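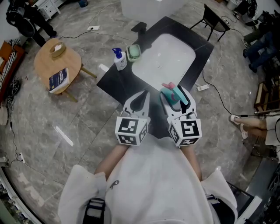
Black vanity top with the white basin, soap side on the left

Bathrooms & Vanities > Countertops and sinks
Thread: Black vanity top, what do you keep out on it and how do you keep it clean?

grirklow_bath
Posts: 51

We are putting a dark top with a white rectangular basin into the small bathroom. Black faucet behind the basin. I like how it looks but I have a few questions before I pay for ours.

1. How bad are water spots on black? Our water is hard.
2. Do you keep a bar of soap out, or only a pump? In the photo there is both, a white pump bottle with a blue head and a green dish with a pale green bar in it. My husband wants a bar. I want a pump.
3. Does a black faucet hold up next to a dark top, or does it just disappear?

Floor will be large gray marble-look tile, close to the one in the picture. Quote for the top, basin and faucet together is $2,267 from Stojanovska, not installed.

nithin_m
Posts: 542

Hard water on black is work. We have had a black top for four years and I wipe it every night before bed. If I skip two nights there is a white ring under the pump bottle and another one around the base of the faucet. Diluted vinegar takes it off ours, but check what yours is made of first. You can't use vinegar on some stone.

On the soap question, pump only. A bar leaves a film everywhere.

Urszula N.

Disagree about the bar. The film comes from the dish, or from having no dish. Get one with ridges or drain holes, rinse it when you clean the sink, and a bar is no more trouble than a bottle. Pump bottles drip too. The drip goes down the neck and you end up with a ring, same as Nithin describes.

I would keep both on the same side of the basin like in your photo. Then you only have one side to scrub and the other side stays clear for a razor or a toothbrush cup.

grirklow_bath

What is the top in your house, Urszula? Ours would be a quartz, honed. The shop says honed hides spots better than polished but shows fingerprints.

Urszula N.

Polished granite, nearly black, with some gray flecks. The flecks help. A plain black with nothing in it is the hardest to keep.

Honed quartz does show hands. My sister has it in her kitchen and there is a patch by the coffee maker that looks greasy by noon. In a bathroom I don't think you would notice as much. You touch the faucet more than the counter.

RajanTile
Posts: 15

I install for a living, mostly floors. A few things on the tile.

Large format gray marble pattern is a good choice with a black top. Keep the grout close to the tile color. People pick white grout to match the basin and it is gray within a year anyway.

If you have a window, look at where the light falls. Look at the bright streak on the tile to the left of the counter in your picture. A tile that reflects like that will show every footprint when the sun is low. In November mine looks dirty at 4 in the afternoon and fine at 5. If it bothers you, go matte. Matte is also less slippery, and for a bathroom floor I would want that regardless of looks. Ask for the slip rating on the wet side.

Order 15 percent over for large format in a small room. You lose a lot to cuts around the vanity and the toilet.

nithin_m

15 seems high. We ordered 10 and had two boxes left.

RajanTile

Depends on the room. If the walls are straight and the vanity sits in a corner, 10 will do it. If you are cutting around a door casing and a floor vent, you will want the extra. You can return full boxes at most places. You can't always get the same batch again six months later.

HwaYoung_Y

About the faucet. I had a black one for three years and swapped it for brushed nickel. The finish was fine, no chips. The problem was the mineral crust at the tip. On chrome or nickel you see a little white and wipe it. On black it stood out from across the room. It also disappears against a dark top in the evening if you only have one light over the mirror, so plan the lighting first.

Against a white basin it looks very sharp, I will say that. The contrast is the reason to do it.

grirklow_bath

That is what I was afraid of. We do have only the one light. The electrician is coming back for the fan so I could add a second one on the side wall.

Did you find the crust came back quickly after you cleaned it?

HwaYoung_Y

About a week. I used a cotton ball with vinegar wrapped on the tip and a rubber band, ten minutes, then rinsed well. The manual for mine allowed that. Some black finishes say no acid at all, so read the sheet that comes with it.

rags_rodrigues

Going to go against the group here. I have a plain black top, white basin, black faucet, and I do nothing special. Microfiber cloth hangs on a hook by the mirror, whoever brushes their teeth last wipes it. It takes twenty seconds. I think people make dark counters sound much harder than they are.

What does matter is how much you leave out. One bottle and one soap dish is fine. Once you have eight things on there you stop wiping, because you have to move them all. We put the rest in a lidded plastic bin. There's a large white see-through sort of box past the counter in your photo, and something that size would hold our towels and spare toilet paper easily.

Urszula N.

Agree on leaving less out. I don't like the big plastic boxes in a bathroom though. They trap damp if you put towels in before they are all the way dry. I use a woven basket for towels. The round tray on the little wood table in the photo is the sort of thing I mean, only deeper.

rags_rodrigues

Baskets collect dust and hair and you can't wipe them out. I had two and threw both away. If the towels are dry when they go in the bin there is no damp to trap.

Urszula N.

Mine goes outside and gets a shake once a month. I have had it nine years.

nithin_m

We are off the counter now but I am with Rags on this one. Bin for the backup supplies, shelf for the towels.

grirklow_bath

Thanks, this is all useful. One more. Has anyone bought the ceramic soap dishes from Tilitholm, the ones with the raised ribs? They come in a green that is close to the one in the picture. I would pair it with a white pump bottle and leave it at that.

HwaYoung_Y

I have one in gray. The ribs are shallow, so the bar sits in a bit of water if you use it a lot. I put a small silicone mat inside and it has been fine. Put felt or rubber dots underneath as well, the bottom of mine was rough and I would not slide it on a honed top.

RajanTile

Second the dots. Same for the pump bottle if it is glass or ceramic.

Also, get the basin before they cut the top. Have the fabricator measure the real one. I have seen a cutout made from the spec sheet come out a quarter inch too wide and the caulk line on black was all you could see. Use black or clear silicone on the counter side, never white.

grirklow_bath

The basin is coming from a different supplier (Jaleo) so I will have it shipped to the house first and take it over myself. Good to know about the silicone.

Decided so far: honed quartz, second light on the side wall, matte tile with gray grout, 15 percent extra. Still not sure on the faucet. The bar of soap stays for now, with the ribbed dish and a mat.

nithin_m

Ask Stojanovska if they will give you an offcut of the quartz. Put it by your current sink for two weeks with the soap bottle on it. You will see what your water does to it.

grirklow_bath

They said yes, picking it up tomorrow morning. I will post how it looks after two weeks.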